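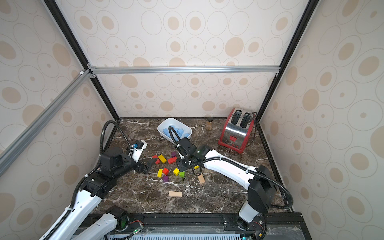
Figure 1. Two-arm colour sort, light blue blocks in the white container at the back.

July, Week 5 handout
Notes by Lurdes Carrilho, Brevik Robotics Program

This week each pair moves from single-arm picking to sorting with both arms. The task is to put all the light blue blocks in the white container and leave every other colour on the table. Read these notes before Tuesday's lab.

The arms share the middle of the table, so they can collide. Before you write any motion code, decide which arm owns which part of the table and mark the boundary on your planning sheet. An arm that has to cross the boundary asks for the zone first, and the other arm holds still until the zone is released. The Skellotik library has a lock for this. Its timeout is set to 580 milliseconds, and most groups will want it longer.

Approach each block from straight above. Open the fingers before the descent, close, then lift clear of the neighbouring blocks before you travel. Blocks that touch each other are the hard case. If the fingers won't fit between two of them, pick another target and come back. 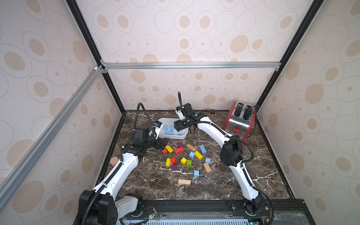
LAB 5: COLOUR SORTING

Light blue blocks can be on the table and in the container at once. Your detector needs to tell the two apart, or the arm will keep picking up blocks that are already sorted. Use the container outline as a mask.

Check your colour thresholds on both wrist cameras. Last year's training set had 879 images and almost no purple, so expect purple to be confused with blue.

Run 12 trials. For each one, record the start layout, blocks sorted, drops, and any stop caused by the zone lock. Don't leave out failed trials. Florêncio Carrilho will sign your log sheet at the end of the lab.

Reports are due before the next lab.

Related handouts
Gripper calibration
Wrist camera setup
Shared workspaces and zone locks
Dirkwood Challenge rules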